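Nurnuvitz, zweiter Stock

Also, ich war ja eigentlich nur für zwei Nächte nach Pevbridge gekommen, und jetzt wohnte ich seit November bei Frau Hlongwane zur Untermiete und schrieb Gutenachtgeschichten für den Gekon Verlag. 200 Euro das Stück, egal wie lang! Die letzte handelte von einer Ketchupflasche, die so gern Kapitänin geworden wäre. Thulani fand sie zu traurig. Ich fand sie genau richtig traurig.

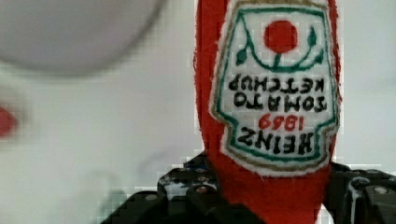 Die Kapitänin: roter Plüsch, weißes Etikett

»Und wer isst am Ende die Pommes?«, fragte er am Telefon.
»Keiner. Sie fährt zur See.«
Er seufzte so lange, dass ich mir nebenbei einen Tee aufgoss. Dann sagte er, Rizal Wibisono habe angerufen -- ausgerechnet Rizal, von dem ich seit der Sache mit dem Boot nichts mehr gehört hatte. Er wolle kommen. Mit Gepäck. Ich hab natürlich so getan, als wär mir das egal, und mir dabei den Tee über die Hand gekippt.

In der Nacht schrieb ich weiter, irgendwas mit Bananen und einem Topf, der nicht schlafen konnte (fragt nicht).
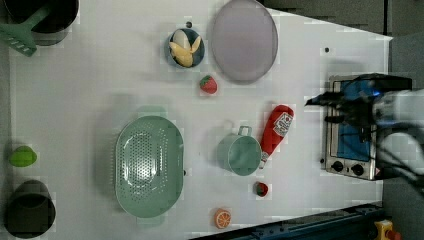

Rizal kommt

Er stand um sechs vor der Tür, pitschnass, und sagte: »Du hast mein Boot an eine Ketchupflasche verschenkt.«
Ich ließ ihn rein.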